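Last week I visited the open day of Kosus, the studio where the band Ulia recorded their new single "Cater". The hall was full before noon, 296 visitors with a ticket for 300 places.
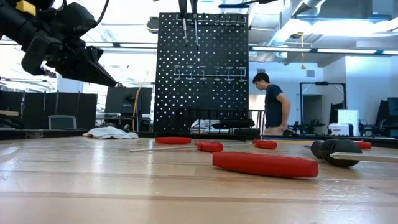
Screwdrivers on the wooden table at the Kosus open day

First we heard the song without the drums – only voice and bass, very slow and sad. Then came the full version, and I liked it even more.
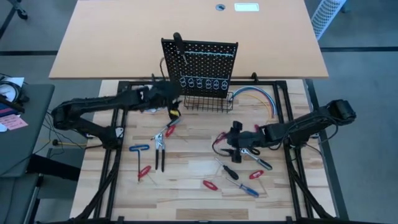
After the break they played five tracks from the album "Gumede", which comes out in May. The second one has a chorus I am still singing at home. Tickets for the release concert are already on sale.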